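Quem somos

A Plirnura é uma empresa de engenharia dedicada ao desenvolvimento, à montagem e à assistência de equipamento para a manipulação robótica de materiais flexíveis. A sua atividade organiza-se em torno de uma linha de produto, o kit de preensão manual Cimero, e dos serviços de demonstração que a acompanham, destinados a lavandarias industriais, unidades de confeção, laboratórios e estabelecimentos de ensino.

O têxtil continua a ser um dos materiais mais exigentes para a automação. Uma toalha dobrada não conserva a mesma forma entre duas operações, uma bainha cede sob a pressão dos dedos da garra e o comportamento do tecido varia com o peso e o acabamento. Foi para responder a estas dificuldades que a empresa concebeu o Cimero, instrumento com o qual um operador executa a tarefa pelas suas próprias mãos, ficando o movimento disponível para o ensino posterior de um braço robótico.
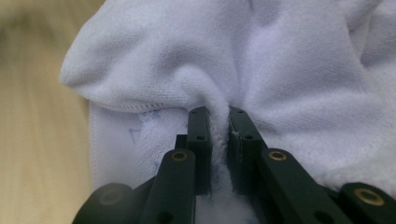
Departamento de Demonstração e Ensaio Têxtil

O departamento tem a seu cargo a preparação das tarefas, a formação dos operadores e a verificação dos registos entregues aos clientes. É dirigido por Shirin Salehi, engenheira mecânica, que acompanha o Cimero desde a primeira versão. Integram igualmente a equipa Brayan Usuga, responsável pela montagem e calibração, Danuta Urbańczyk, responsável pela formação, e Kourosh Tabrizi, a quem compete o tratamento de dados.

Os ensaios incidem sobre peças de uso corrente: toalhas de felpo, panos estampados e vestuário leve. A seleção é deliberadamente comum. Os clientes pretendem saber como se comporta a garra perante o tecido que passa todos os dias pelas suas mesas, e é sobre esse tecido que o departamento emite parecer.

O kit Cimero

O kit é fornecido em conjunto de 2 garras, para trabalho bimanual, com os respetivos cabos e o manual de operação em língua portuguesa. Os dedos são substituíveis pelo utilizador. A articulação transmite o gesto da mão à ponta dos dedos de forma simétrica, o que permite segurar uma prega estreita sem deslocar o restante tecido. As peças sujeitas a desgaste podem ser encomendadas em separado, sem necessidade de devolução da garra.

Cada unidade cumpre 300 ciclos de abertura e fecho antes da expedição. O resultado é anotado na ficha que segue com o equipamento e arquivado pelo departamento, para consulta em caso de reclamação ou revisão.
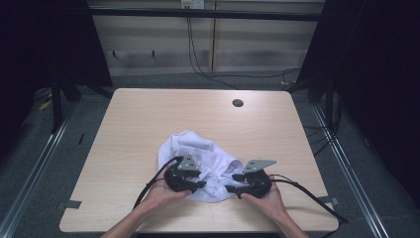

A formação inicial é ministrada nas nossas instalações ou nas do cliente e compreende a postura do operador, o ritmo do gesto e o modo de retomar uma tarefa interrompida. Recomenda-se que os participantes tragam peças do seu próprio serviço. Danuta Urbańczyk prepara previamente o plano de sessão com base nas indicações recebidas e remete, no final, um relatório individual.

Serviço de demonstrações por encomenda

Às entidades que não disponham de pessoal próprio, a Plirnura propõe a execução integral das demonstrações. O cliente indica a tarefa — dobrar, estender, alinhar pela bainha, transferir — e o departamento devolve o conjunto de registos já verificado. No serviço prestado à lavandaria Tillex foram aceites 278 demonstrações, tendo as restantes sido repetidas sem encargo adicional.

Os critérios de aceitação são acordados por escrito antes do início dos trabalhos. Kourosh Tabrizi procede à revisão de cada registo e rejeita aqueles em que a preensão se perca ou em que o gesto se afaste da instrução. Os dados pertencem ao cliente e não são cedidos a terceiros. 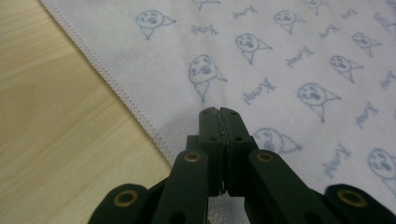 Assistência e garantia

O equipamento beneficia de assistência técnica durante todo o período de garantia, mediante pedido dirigido ao departamento. O prazo habitual de reparação é de 9 dias úteis, contados da receção. A revisão anual decorre em março e inclui a inspeção das articulações, a substituição dos dedos e nova calibração.

A distribuição a estabelecimentos de ensino é assegurada pela Ghasemi, parceira comercial da empresa, que mantém unidades para empréstimo de curta duração. As condições de cedência são fixadas entre a escola e a distribuidora.

Contactos institucionais

Os pedidos de proposta, de visita ou de sessão de demonstração devem ser dirigidos a Ladan Mousavi, do secretariado da direção, com indicação do tipo de tecido, da tarefa pretendida e do número de operadores a formar. As visitas realizam-se apenas por marcação.

Página revista em 18/11/2022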